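4.3 Shared packing with the Flakia cell

Before the cell was installed, one operator packed bottles and foam inserts by hand for the full shift. With the cell running, the arm does the repeated lifts and the operator stages the holders, checks labels and clears faults. Operators must complete form 3117 before working at the table.

1. Set the foam holder on the table with its cavities facing up.
2. Stand the glass bottles upright and keep the caps on.
3. Select program 234 and press Start.

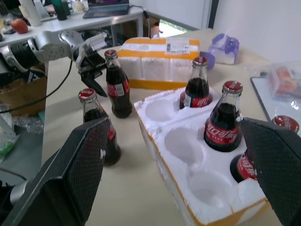 4. Stay outside the marked line until the status lamp turns green. The arm pauses for 30 seconds between cycles - use this time to restock.
5. If a bottle is leaning in its cavity, press Hold and straighten it by hand. Do not reach between the fingers.

CAUTION: Hold stops motion but does not release the grip. Use Stop before removing a jammed part.

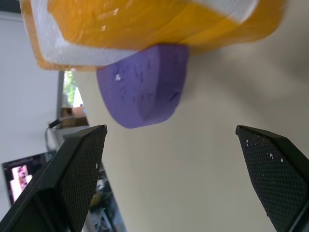 Finger care is now an operator task and no longer requires a call to Vindley service. Inspect the pads at the start of each shift with the arm in Stop. White flecks on the crosshatch surface, on either finger, are to be brushed out along the grooves with a dry nylon brush. Do not use solvent. Replace pads in pairs.

NOTE: Each operator is limited to 4 hours at the cell per shift, then rotates to inspection. Send rotation questions to Ľudovít Hudec, line supervisor.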